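Thampi Bin Picking Cell
Sold and installed by Orus, Hatstead

Overview | What it changes on the floor | Specifications | Price and terms | Spares

Read this first

We have sold machines to small factories for long enough to be wary of the word "transformative." The Thampi is a bin picking cell. It takes parts out of a metal bin and puts them where the next job needs them. If your parts already arrive on a tray, facing the same way, you don't need it, and we'd be sorry to see you spend the money.

The usual pitch for a cell like this goes: the robot does the dull work and your people move on to better work. We have asked several customers what the better work was. At one plant it was inspection, which two of the pickers liked and one hated. At another it was picking from a different bin. Decide what the jobs will be before you order, write it down, and show it to the people who will be doing them.

What it's good at

Solid, rectangular parts that can land any way they like on a hard floor. Blocks, bars, small castings with at least two flat sides. The gripper has slim fingers, so it can get down between parts that lie near each other. Parts lying parallel and close to a bin wall are harder, and so is anything that props itself up on its neighbor. Every bin picking cell has trouble with these, including the ones whose brochures don't mention it.
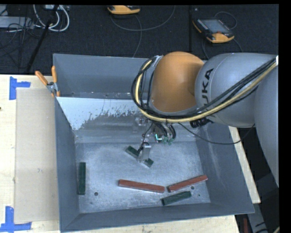
Erzsébet Kerekes

A KUKA arm does the reaching. We didn't build the arm and we don't pretend to. Our part is the tooling, the software, the setup on your site and the phone number you call when it stops. The cabling runs over the outside of the arm, and your maintenance people will want to look at it more often than they expect. Put it on the same sheet as the forklift checks.

The bin can be scratched and worn. Most are. What matters more is that it stays put, so clamp it. A bin that has been nudged is the most common reason we get called out, and we charge for the visit.

What it changes on the floor

Someone still has to bring the bins. Someone has to clear the last few parts when the cell gives up on them, and in our experience it gives up more often near the end of a shift, when the bins are being filled in a hurry. That person needs to know how to use the teach pendant. Train at least two people on each shift, and pay them for knowing it. We have seen a cell stand idle through most of December with the only trained operator on leave.

Lifting goes down. We are comfortable saying that. Bending over a deep bin all day is bad for backs, and the arm doesn't have one. Boredom is harder to judge. Watching a robot pick is duller than picking, according to nearly everyone who has done both, and we advise against giving anybody that as a full-time job.

Headcount is your business. We won't supply a payback sheet with people's wages in it as savings. Ask another dealer for that, and then ask the dealer who cleared the jams.

Specifications

Floor model: Thampi 2
Rated parts per shift: 4,000
Parts per shift, mean of our own acceptance runs: 3,397
Gripper: two-finger, metal
Bin: open top, metal, supplied by customer
Control: handheld pendant, wired
Operator training: included for two people, charged after that

The gap between the second line and the third is real. Plan your line on the lower number.

Optional software

The Pistska add-on logs each failed pick and sorts the failures by cause. It's useful for the first few months. It also records what time each jam was cleared, and some managers have used that to time their operators. You can turn the timestamps off in Settings, and we ship it with them off.

Price and terms

Cell price on request, after a site visit.
Pistska license, per year: $1,221
Trial: your parts, your bin, at our Hatstead shop. Bring the ugly ones. Bring an operator too, and let them run it without the sales staff standing there.

Spares held in stock: gripper fingers, cable bundles, connectors, pendant cables.

Page last revised 2021-06-14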